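The Packing Table Gets New Hands

Jedby staff bulletin, June 14, 2024

By now most of you have heard some version of the story. In the version that reached the Sarnen office, the mixed-order team had been let go and replaced by a row of steel arms. In the version that reached Ovovberg, the arms had already quit. The mixed-order team would like it known that they are all still here, that they still want the good tape dispenser back, and that the truth is duller than either.

Since March, people on the packing project have spent part of each shift packing with hand-held grippers instead of fingers. You hold one in each hand, you squeeze, two blue pads close on a bag of chips, and you put the bag of chips in a box. A camera on the gripper records how you did it. The recordings go to Ko, the software people, whose job is to teach a pair of robot arms to do the same thing on the late shift, when few of us are keen to do it ourselves.

Marisol Quintero has packed mixed orders for 15 years and was the first to sign up. "I thought I'd be bad at it for an hour," she told us. "I was bad at it for two weeks." Her trouble was foil. A cardboard box holds still and lets itself be picked up. A snack packet folds, slides, puffs up at one end and then drops on top of the thing you packed before it. With her own hands she never gave it a thought, and she says being made to think about it was the strangest part of the whole business. She now grips packets by the seam and has opinions about which brands make a decent seam.
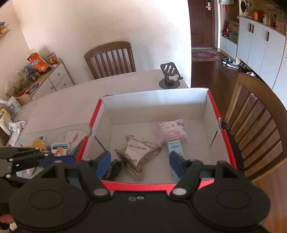

What changes, and what doesn't

Full-case orders stay where they are. Those went to the conveyor years ago and no one has shed a tear. Mixed orders are the hard ones, where a customer wants a toothbrush, a snack and a stuffed animal in the same carton and would like the stuffed animal to arrive with its face on. Those stay with people on days. The plan is for the arms to take a share of them on the late shift, with one person on the floor to deal with whatever they get stuck on. Going by the trials so far, that person should not bring a book.

The trials went like this. Ko's arms were given 113 mixed orders and finished 82 without help. The rest needed someone to step in, mostly for soft items and for anything see-through, which the arms treat with a kind of religious doubt. Management called this encouraging. The packing team called it a trainee, and pointed out that trainees at least fetch coffee.

There are real questions under the jokes, and they came up at the last shift meeting. People asked whether late-shift hours will be cut. The answer was that there will be fewer late packing slots from the fall, and that those hours will be offered on days first to the people who lose them. The late premium doesn't come along, though, and several people noticed that before the slide had changed. Talks on that are still open. We'll print the result when there is one, whichever way it goes.

People also asked who is on the recordings. The cameras point at the work, but they catch whatever is behind it, too. Faces get blurred before anything leaves the building, and you can ask to have a session deleted. Two people have. One of them had been singing.

Then there are wrists. The grippers are light until the second half hour, at which point they are not. Sessions are now capped at 26 minutes, with ordinary packing in between, and there's a smaller grip for smaller hands if you ask at the supply window. Ask early – there are fewer of those than there are smaller hands.

Sign-up for the next round is on the sheet by the time clock. No experience is needed and it's paid at your normal rate. Marisol is showing new people how to do foil, and will also show you the seam thing whether you sign up or not.

We use cookies to remember your preferences and to see which bulletin items get read. Accept all | Manage settings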